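# Spring mail-out at the Manalo Street hall

These notes are from the afternoon we put together the information packets for the Trerinberg garden plot holders. Each packet has the plot map, the watering roster, the fee sheet and a short paper slip with the gate code rules. The job was 80 packets, and it took most of an afternoon in the back room. Tahmineh Alipour looked after the order of the pages and I did the envelopes.

**Set-up**

We pushed two of the square brown tables against the window side and left the others where they were. The hall's tables mark easily and no amount of wiping gets them looking clean, but they're a good height for standing at. Paper went on the left, envelopes on the right, and the tape and pens went in a tray by the sink so they wouldn't wander off.

**Sorting**

The printer at Ivonard sent everything in one box, with the coloured divider sheets already in. We went through it once before starting and took out the doubled pages. The fee sheet came out a bit darker than last year's and is easier to read. The map is still at the old scale, with the new compost bays drawn in by hand on the master copy.

**Folding**

The slips had to be folded near the top so the heading would show in the envelope window. A ruler edge gives a sharper fold than a fingernail. We tried folding five at a time and went back to one at a time, as the inside ones crept out of line and the headings ended up crooked.

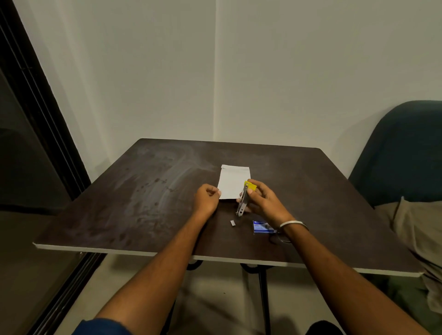 Staples go in at the edge, well clear of the writing. Last year we put them through the top line and had three phone calls from people who couldn't read their plot number. Two staples are plenty for the full packet, and one will do for a slip. If the stapler jams, open it right up and clear the bent staple before trying again – forcing it only wedges the next one behind it.

**Checking**

Every tenth packet was opened and read through. We found one with two maps and no roster, and went back over the pile it came from. The rest were in order. Anyone who does receive an odd one can drop it at the Bolholm desk and pick up a replacement.

**Envelopes and labels**

The labels are sorted by row, starting at the creek end. Box 2965 is the return address for everything this year, so please don't use the old one that's still printed on the seed order form. Postage was the same as last time for the single packets. Shared plots get one packet only, addressed to whoever signed the form.

**Leftovers**

There are 20 spare slips and a few blank rosters in the grey filing drawer, second from the top. The January newsletter will have the fee dates again for anyone who has misplaced theirs. New plot holders who join after that can collect a packet from the hall during office hours.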